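Home | Bench Notes | Grippers | Arms | FAQ
Hand-held grippers: questions we keep getting
By the Kolldale bench desk, updated January

Is the Windis hand-held worth $413?
For cloth work, maybe. The sales page talks as if it replaces a teleoperated arm. We did 90 folds with it and wouldn't go that far.

How does it compare with the Telton arm?
The Telton costs $3,480 and takes an afternoon to set up. The hand-held takes 15 minutes. Speed of setup tells you very little about whether the recordings are any good, so be careful with reviews that stop there.

Do curved fingers beat flat ones on fabric?
We haven't seen proof. They get under a hem more easily. On a single flat layer they skate, and you end up pinching twice.

Can I trust the grip force numbers?
We don't. Ask for the test method. We asked twice and got a brochure.
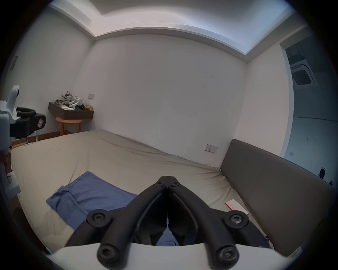
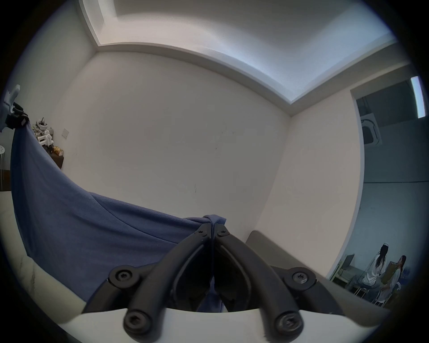

Does the wrist camera see enough?
Our main complaint is with the view at the fingertips, the one spot you care about. Once the cloth bunches up, the linkage and the fold hide each other. With the blue cloth pinched into a knot between the tips, try saying how many layers are in there. A second camera off to the side would help, and then you have two clocks to line up and a good part of the price advantage is gone.

Will you test the Vlachopoulos controller?
If they send one that ships with its own firmware. The last one didn't.

Related
Telton arm: six months on
Why we stopped quoting payload figures
Cheap wrist cameras compared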